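Old Doors, New Rules: How Toledo Is Rethinking the Interior Door

For most of the last century, the interior door was treated as a finished matter. It was chosen once, hung once and painted every few years. A review of older housing in Toledo has brought it back to the attention of owners, landlords and the trades that serve them.

The Grarkwood Housing Trust, which manages older rental homes across the city, began its review in September. Its surveyors recorded 3180 interior doors. Of these, 2641 were judged fit to remain in use with ordinary repair. The rest were listed for further work, most often for worn hinges, split stiles or frames that had moved with the house.

The Trust had expected a higher rate of replacement. Its earlier policy called for new doors whenever a unit changed hands, and budgets were drawn up on that basis. Under the revised policy, a door is replaced only after a written inspection. The paneled pattern is to be kept wherever it survives, and dark finishes may stay if the tenant agrees.
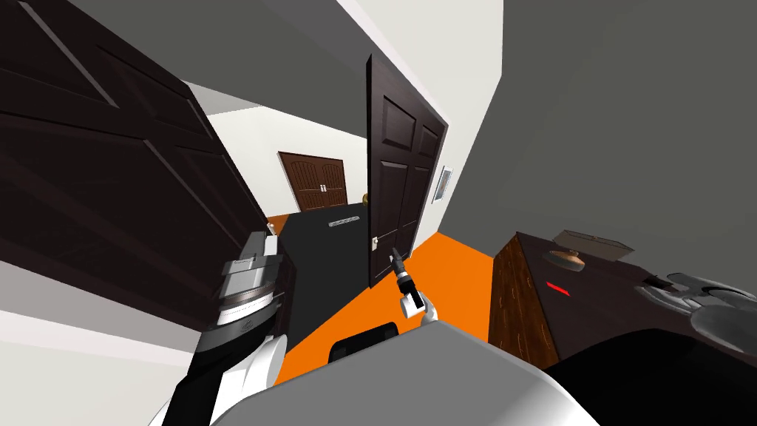

Dark brown paneled doors standing open.

Fidel Quezada, who directs property standards for the Trust, described the change as a return to earlier practice. "These doors were made to be taken apart and put back together," he said. "A panel can be eased, a rail can be glued, and a hinge can be moved up an inch. Our crews had fallen out of the habit."

Training has taken up much of the first year. Thirty-nine maintenance workers have completed a short course in door repair, taught in a former print shop on the east side. The course covers the setting of hinges, the planing of edges and the correct use of shims. It also deals with sound, a frequent subject of tenant complaints. A door that closes evenly against its stop will quiet a bedroom more than many people expect.

Hardware has proved harder to settle. Original knobs and mortise locks are often worn past repair, and modern latch sets do not fit the old openings. The Trust now buys from two suppliers, Skokari and Plotell, and asks both to match the older backset. Delivery times remain uneven, and some units have waited several weeks for a working latch.

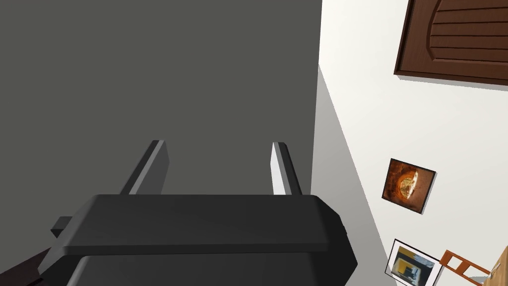 Width and Access

The review has also raised the question of width. Many bedroom and bathroom openings in the older homes are too narrow for a wheelchair or a walker. Offset hinges, which swing the door clear of the opening, can gain a useful amount of space without any change to the frame. Where that is not enough, the opening must be rebuilt, and the original door is stored for use in another unit.

The Trust keeps these doors upright in a dry room, tagged by height and swing. Tenants may ask for a door to be rehung so that it opens the other way.

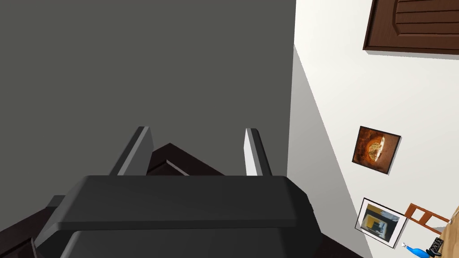

Does a tenant have to pay when a door is rehung?

The Trust covers the full cost, provided the request is made in writing and the frame is sound. Work is usually scheduled together with the next regular maintenance visit.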